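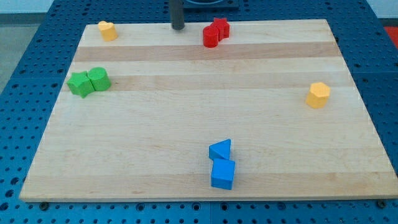
New rules for robot test tables agreed in Mullthorpe

21 July 2024

Laboratories that test robot arms on small sorting tasks now have a common set of rules for how the table must be prepared. The text was agreed this month in Mullthorpe after 2 years of discussion between research groups and companies. It has 70 pages, and the largest part deals with things that many laboratories have so far decided by habit.

The rules say that the work surface must be fixed and that its position must be measured before every test series. Blocks and other small objects must be listed with their shape, color, size and weight. The starting layout has to be written down before the robot moves, and it must say which objects touch each other. A block that stands alone is easier to pick up than one that is pressed against another, and results from the two cases may no longer be mixed in one table of numbers.

"We compared reports from different laboratories and saw that the same task had the same name, but it was not the same task," said Sabine Seidel, who led the writing of the rules. "In one place the pieces were far apart. In another place they were in pairs. Of course the success rate was different."

Her group looked at 1467 recorded trials from older projects. In 517 of them the starting layout could not be found in the records. These trials are not wrong, Seidel said, but other people cannot repeat them.

A second chapter is about the people who work near the table. Before a person puts the objects back for the next trial, the arm must be stopped and a signal must show that it is stopped. A reduced speed is not enough. The person who resets the objects must also be the one who gives permission to start again. Wolfram Brinkmann of the equipment maker Witkowska, who took part in the discussion, had asked for an exception for very small arms. It was not accepted.

Some laboratories are worried about the extra work. Aurora Barreto, who runs tests at Ritis, said that writing down each layout by hand takes longer than the trial itself. The rules allow a photograph in place of a drawing, if it is taken from a fixed point and if all objects can be seen in it. Barreto called this "a help, but a small one" – her team changes the layout many times in a day.

The rules are voluntary. Laboratories that want to say they follow them must send in one complete test series, with failed trials included. The first series will be checked in March. Questions about the text can be sent to Jana Wiegand at the project office in Mullthorpe.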